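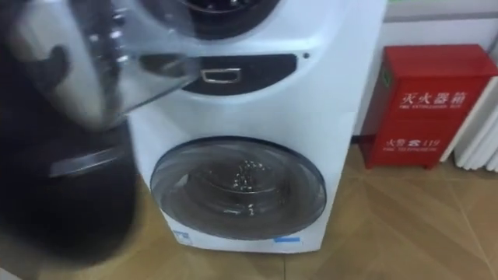

*White stacked washer, lower door closed.*

# About Isoria Laundry School

Isoria teaches people how to wash, dry, press and mend clothes and household linen. We run short courses for people who want to work in the trade and evening classes for anyone who wants to stop ruining sweaters. The school is on Drallach Street, in the two-story brick building next to the post office. The entrance is at the side, by the bike racks.

## How we started

The school was opened by Polyxeni Dimitriou after many years of pressing shirts and running the linen room of a hotel. New hires at the hotel usually came with no training. They learned from whoever was on shift, and whoever was on shift had picked it up the same way. She began writing down what she wanted them to know: which stains take cold water, how to read a care label, how to fold a fitted sheet so it stacks. The notes grew into a binder, and other hotels in town asked for copies. The binder is still the basis of our main course. It has been rewritten several times and now has 394 pages, a good number of them on stains.

The first classes were held in the evenings in the hotel linen room. When the hotel changed owners we moved to Drallach Street. The building had been a tailor's supply shop, and the long cutting tables were still in it. We use them for folding and for mending.

## What we teach

**Linen and Laundry Certificate.** This is the main course. It takes five months, days only, and covers sorting, water and detergent, stain treatment, drying, pressing, folding, storage, basic mending and stock records. Most students are looking for work in hotels, care homes, hospitals or commercial laundries. There is a written test and a practical test. The practical test takes a full morning, and you may bring your own pressing cloth.

**Pressing and Finishing.** A shorter course for people already in the trade. It covers shirts, pleats, tailored jackets, table linen and uniforms. You need to be on your feet most of the day, so wear proper shoes.

**Mending.** Buttons, hems, darning, patching, replacing elastic and simple zipper repairs. We teach hand sewing first and machine sewing second. Students who already sew can ask to skip the first part, but we will want to see a hem.

**Home Laundry.** Evening classes, open to anyone. Each one stands alone. The wool class and the stain class fill up first. The one on down jackets and comforters runs in the fall only.

We do not teach dry cleaning. The solvents need licensed equipment and a different kind of building. If you want to go into dry cleaning, call the office and we will give you the names of places that train for it.

## How classes work

Day classes are kept small enough that each student has a place at a table and a board to press at. Mornings are mostly practice and afternoons are a mix of practice and theory. The theory is not hard, but there is more chemistry in it than people expect. You will learn what enzymes do, why bleach and ammonia must never be mixed, and what hard water does to towels.

Students practice on real items. Local households and small businesses drop off linen and clothing, and students work on it with a teacher checking each step. Anything silk, beaded or of sentimental value is turned down at the desk. We have had to be firm about wedding dresses.

Practice laundry is cheap but slow. Allow two weeks. Drop-off is at the side entrance on weekday mornings, and every bag needs a name and a phone number on it.

## The Sima room

The upstairs room is named for Sima, the street where the old hotel stood. It holds our small library and our fabric collection. The collection has 687 labeled swatches, from flour-sack cotton to modern stretch blends. Many were cut from worn-out hotel stock, so you can feel what a sheet is like at the end of its life as well as when it is new. Students use the swatches to learn fiber identification by touch.

Visitors can see the collection by appointment. Costume makers and quilters come in fairly often, and one local theater company borrows the room for fittings. Please do not take swatches out of the binders.

## Who we work with

Brokico, a regional linen supplier, gives us retired tablecloths and napkins for pressing practice and takes several students each year for work placements. We also place students with two nursing homes and a uniform rental company. A placement is part of the certificate. It is not a promise of a job, though some students are offered one at the end of it.

## Fees and help with fees

Fees are listed on the course pages. They include the course binder, an apron and all supplies except shoes. You can pay monthly. A few reduced-fee places are held for each certificate group — ask the office for the form, which is one page long. You do not need a high school diploma to enroll. You do need to be 18 and able to lift a full laundry basket, or to talk to us beforehand about what you can and can't lift.

Certificate groups start in March and September. Home Laundry classes run all year except the last half of December.

## Visiting

You are welcome to come and sit in on a morning class before you sign up. Call first so the teacher knows to expect you. Street parking is metered until six. The bus stops across from the post office, and there is a ramp at the side entrance. The Sima room is up one flight of stairs and there is no elevator — if stairs are a problem, we can bring swatch binders down to you.

The office is open weekdays from nine to four and closes for lunch at noon. Phone is better than email during the first week of a course.

Page last updated 2021-05-07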